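Preguntas frecuentes de la panadería Birkis

¿Hacen envíos?
Sí, en un radio de 13 km. Más allá, el pan llega con opiniones propias.

¿Se puede congelar el pan?
Se puede, en rebanadas y el mismo día de la compra. Congelar la hogaza entera es una forma lenta de tirarla.

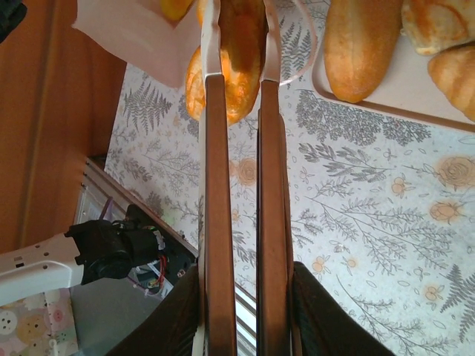
Una clienta pregunta si los bollos aguantan hasta el desayuno siguiente. Aguantan en bolsa de tela y fuera de la nevera, que es donde el pan va a envejecer.

¿Aceptan encargos?
Con 72 horas de antelación. Los de «para dentro de un rato» los leemos con cariño.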